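Lukix Kitchen Names, README

Hi! This is the data card for Lukix, a list of what people call the things in their kitchens. I'm Yuxi Qiu and I look after the files. Eirini Theodorakopoulos wrote the first version of the naming rules and still wins most of the arguments about them.

What's in it

3000 rows, one row per thing per kitchen, from 20 kitchens. Each row has the thing's plain name, its color, what it's made of (if we could tell), where it lives, and whatever the people in that kitchen call it. That last column is the one I care about! One family has a colander that goes by "the drainer" at lunch and "the holey bowl" the rest of the time, and both names are in there.

The files

items.csv is the main list. kitchens.csv has one line per kitchen, with a made-up number and the rough size of the room (small, medium, big, that's as fine as it gets). synonyms.csv groups the names that point at the same kind of thing. Everything is UTF-8 with commas, and if a name has a comma in it the whole field is in double quotes.

Stuff that's hard to name

Shallow steel things are the worst. Is it a dish, a pan, a tray, a plate with ambitions? We had a long back-and-forth over this and ended up with "shallow steel dish" as the plain name, with "pan" in the synonyms. If you're searching, search for both.

Purple is the next one. I type lavender, Eirini types light purple, and a surprising number of people just say "the pink one" about a bowl that is not pink at all. The color column says lavender from the March version on. Teal got the same treatment, so a teal mug stays teal even if its owner swears it's green.

Tables get their own rows. So do stools. Kitchen 15 is a good one to open first if you want to see how the rows work, with its bowls and bottles and the red stool tucked under the gray table.

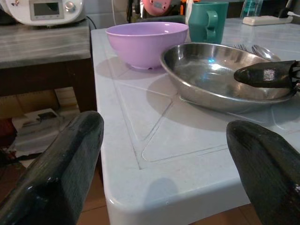
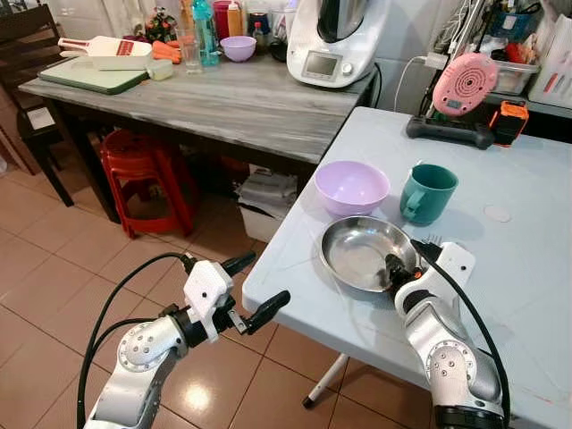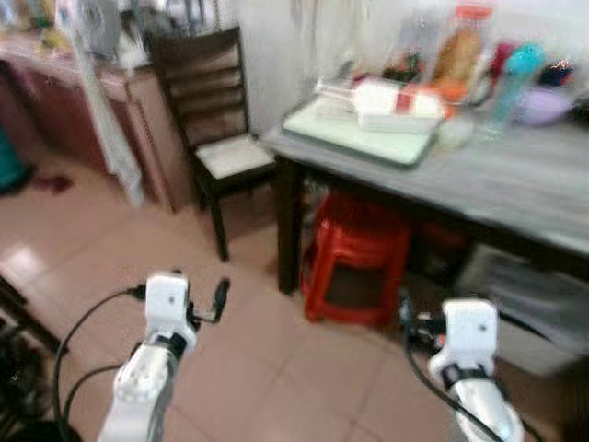 Kitchen 15. Steel dish (or pan) and teal mug in the first two, red stool in the second and third, something purple in all three.

How we picked the names

Anything you could pick up with one hand gets a row, plus furniture that things get put on or pushed under. We skipped food at first, then gave in, so carrots and jars of whatever are in there now with type = food. When we couldn't tell what was in a container, the row says "container" and stops there. Please don't fill those in by guessing!

Two of the same thing in one kitchen get two rows, even if they match. That annoyed everybody who did the typing (sorry) but it makes the counts come out right.

Known problems

Kitchens from Wanmont use "basin" for nearly any large bowl and I haven't merged those yet. The Holard batch has 100 rows with an empty material column, which I'm working through in the evenings when I have the patience. A few mugs are listed as cups, and a few cups as mugs, and I've stopped being upset about it.

Lids are a mess. Sometimes a lid has its own row, sometimes it's part of the pot. The rule is supposed to be that a lid gets a row if it's sitting away from its pot, but the early kitchens don't follow it.

Using it

Take it and do what you like with it, just mention Lukix somewhere. The Athanasiadis word list uses an older copy with different color names, so don't mix the two without checking the color column first.

Found a wrong name, or a better one? Send me the row number and what you'd call it. I love getting those.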